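What I learned from planning our robot budget

Since November I am the person in our group who writes the equipment plan. Before me it was Khrystyna Holovko, and she gave me one spreadsheet and one piece of advice, to start from the small things. I did not listen. I started from the arms, like everybody does, and so my first version was wrong by quite a lot.

We are a small group in Munbridge and we work on household tasks, mostly laundry. Our plan had to cover one two-armed robot, the things it should handle, and a room that looks enough like a home. For the arms we asked for offers from two suppliers, Grotico and Hsiao. Grotico was cheaper on the first page. Hsiao was more expensive, but their offer included the mounting brackets, the cables and a second pair of fingers. When I put everything in the same table, the difference became small, and it took me 10 emails to get there. Now I ask for the full list in the first email.

Delivery was another surprise. Both firms wrote "8 weeks" and I understood this as eight weeks from the order. It was eight weeks from the day when the signed drawing of the mounting plate came back to them, and we had not even measured the plate yet. If you write a plan with a delivery time in it, please ask from which day they count.

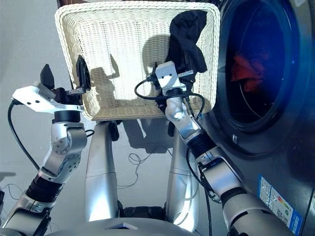
The part of the budget I want to write more about is the line I called "household objects". In my first version it was one line with one number, and I had invented this number in the time of drinking a coffee. I thought that a basket is a basket. But for a two-finger gripper the choice of basket is a serious choice. With a white wicker one like ours, the rim is thick and braided, the bottom is an open weave, and a black garment can hang over the edge exactly where the fingers have to close. A smooth plastic tub would be a different task. So now I plan for several baskets of different types, and I put them in the table one by one, with the name of the shop and the price. The wicker type we order from Erkby, and I always take a spare.

The washing machine also has its own line now. I wanted to buy a used one, and I still think it is a good idea, but then you must check the size of the door opening and how the door opens before you pay. The seller will not know it. I went with a tape measure and I was not ashamed. A front loader is also heavy, so transport and carrying should be in the plan. Ours came to 378 for the machine, the transport and the hoses together, and I had written only the price of the machine.

Then the cables. My first plan had no money for cables, clips or sleeves. A loop that hangs from the wrist can catch on things, and every repair costs a day – sometimes more, if the connector must come by post. I put 5 percent of the arm price for cabling and spare connectors. Khrystyna says this is too low. She is probably right, but I had to stop somewhere.

For the grippers I plan fingers as a consumable, in the same way as gloves or tape. The person who approves our money did not like this word at first. He asked why we buy fingers again when we already have fingers. I wrote a short note with the expected wear and after this it was accepted.

The next version of the table is due before the end of the month. I am still waiting for an answer from Hsiao about the price of the longer warranty, and whether it covers the wrist.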